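Larnlow Automation Board > Events and Demos > Gernthorpe open day, arm demo notes

tarn_offset
Went to the March open day at Gernthorpe. Main item was the Kalinowski cell: arm, gripper with a wrist camera, household objects on a table, running the Flultodow control stack. Notes for those who asked.

Floor staff gave the session total as 3000 grasps since the cell was set up. No breakdown by object class. I asked for one and was told it would be on the handout. It was not on the handout.

Rigid items are mostly a solved case for this setup. Thin film is where I would look. Depth on translucent plastic is poor on every sensor I have used, and the wrist view loses the rest of the table once the film is close to the lens. Two wrist camera views, something pink and translucent in the first, a pink plastic bag in the second:
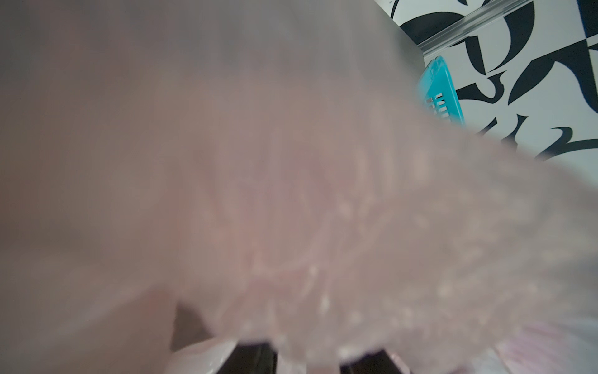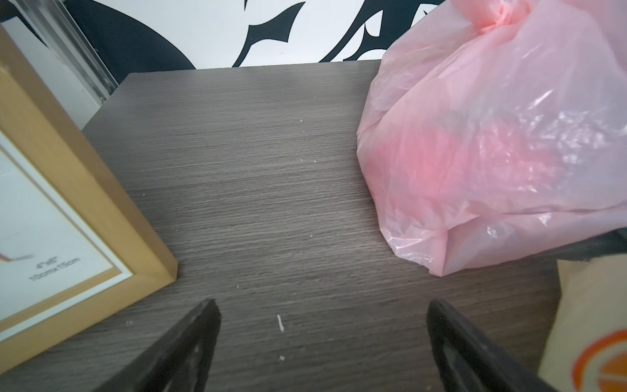
dunmore77
Wrist view alone is the wrong way to judge it. Was there a fixed overhead camera feeding the planner? If so the close-range blur costs very little, the approach is already committed by then.

tarn_offset
Asked. Answer was "the policy uses what it needs." Take that how you like. I saw no overhead feed on the visitor monitor, but that monitor only cycled 2 windows.

pgx
Disagree with dunmore77. Committed approach is fine for a box. Film moves when you touch it, so the last few centimeters are the part where you want feedback. Close focus matters there. A shorter focal length lens is cheap.

dunmore77
Cheap until you recalibrate. And force at the fingers tells you more than pixels at that range.

pgx
Only after contact. A knotted bag gives you almost no force signal until it is already bunched up.

hexkey_b
Was there the afternoon before closing. The second picture has the picture frame with the 4"x6" card in it. Any idea whether they let visitors choose the next object? On my run the operator picked everything.

tarn_offset
Operator picked on mine too. There was a request sheet at the desk, no idea if it was used.

hexkey_b
OK. Then 3000 means very little to me without the object list. If anyone gets the list from Kalinowski please post it in this thread and not in the general one.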